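Ullgate Old Church Heritage Group
Minutes of the December meeting

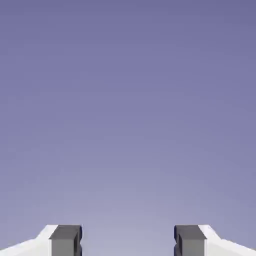 The meeting opened at 7:05 p.m. in the parish hall. The chair welcomed members and the representative from Bisix, the firm carrying out the stone survey. Apologies were noted from the organist and the town liaison.

Minutes of the previous meeting
The minutes were accepted with one correction. Under "North porch," the word "replace" should read "repair." The secretary will amend the filed copy.

Matters arising
The locksmith has fitted a new lock to the tower door. Keys are held by the church office and the bell ringers. Anyone else who needs access should sign the book in the office.

The missing page from the 1890s building accounts has been found in the county archive, filed with the school papers. A copy has been requested. The archive will not release the original.

The drain cover by the south gate is still loose. The town says it belongs to the church and the church's own plan says it belongs to the town. The chair will write again and enclose the plan.

Stone survey
The Bisix representative went over the written report on the west front and the tower. The lower courses are sound. The worst decay is in the carved band above the west door and in the two pinnacles on the weather side of the tower. Earlier repairs there were done in hard cement, and the softer stone next to it has worn back. The report recommends cutting out the cement and repointing in lime mortar.

A member asked if the pinnacles were a danger to people using the path. The representative said there was no sign of movement, but the joints should be checked again after the winter. It was agreed to keep the path open and to move the bench that stands directly under the tower.

There was a long discussion of the carved band. One view was that the worn heads should be recarved using the old photographs as a guide. The other was that they should be cleaned, given a lime shelter coat and left as they are. The representative pointed out that the photographs show only the left side of the door clearly, so any recarving on the right would be guesswork. A motion to conserve the existing carving and do no recarving was put to the meeting and passed, with 2 members voting against. They asked for their votes to be recorded.

Action: Secretary to send the decision to Bisix in writing and ask for a revised price.

Stained glass
The Jatoi studio has finished its inspection of the east window. The lead is tired in the bottom panels and there is some bowing, mostly on the side nearest the vestry. The studio would like to take out 5 panels for releading and put in plain glazing while they are away. It cannot start before spring.

The rector's office has asked that the window not be boarded over during Easter services. The studio says plain glazing would meet this request. Members were content with that, provided the guard on the outside is put back each evening while work is going on. The present guard is rusting and leaves marks on the sill - the studio will quote for a powder-coated one as a separate item.

Action: Chair to confirm the dates with the studio and the church office.

Visitor guide
The new guide is at second proof. Clalov, the printer, needs final text before the end of the month if copies are to be ready for the summer season. The following changes were agreed:

The paragraph on the founding of the church will say that the date is uncertain. The current text gives one of the two possible dates as fact.
The floor plan will show the side entrance, which is the only one without steps.
The section on the crypt will be cut by half. The crypt is closed to visitors and people keep asking to see it.
The description of the font will stay as written.

It was suggested that the guide be offered in other languages. The office gets requests for German and Spanish in particular. Members liked the idea but felt the English text should be settled first. To come back at a later meeting.

The price of the guide was left unchanged.

Tower tours
There were 34 tours during the season, all led by members of the group. Rain stopped several others. Visitors were mostly complimentary, though a few complained that the stair was narrower than they expected. The notice at the ticket table will be reworded to mention the low headroom and the lack of a handrail on the upper flight.

The bell ringers have asked that tours not run during practice. This was agreed without discussion.

Lighting
The floodlights on the north side now come on at dusk and go off at 11 p.m. Two neighbors have written to say the light reaches their bedrooms. It was proposed to turn the lights off at 10 p.m. through the winter and to fit a shield to the lamp nearest the lane. Agreed.

A request to light the church in colors for the town's winter market was discussed. The meeting had no objection as long as nothing is fixed to the stone. Free-standing lamps only, and cables to be kept off the main path.

Correspondence
A letter was received from a family tracing a mason who worked on the spire. The archive index has an entry under that surname, and the secretary will send them the reference.

A school in the next town would like to bring a class to draw the gargoyles. Welcome in principle. The office to offer dates in May.

Any other business
The display case in the north aisle needs a new seal before the vestments go back in. They remain in the vestry chest until then.

A member reported pigeons getting in through the louvers again. To be looked at when the tower joints are checked.

The meeting closed at 8:50 p.m. The next meeting will be in February in the same room. Items for the agenda should reach the secretary a week ahead.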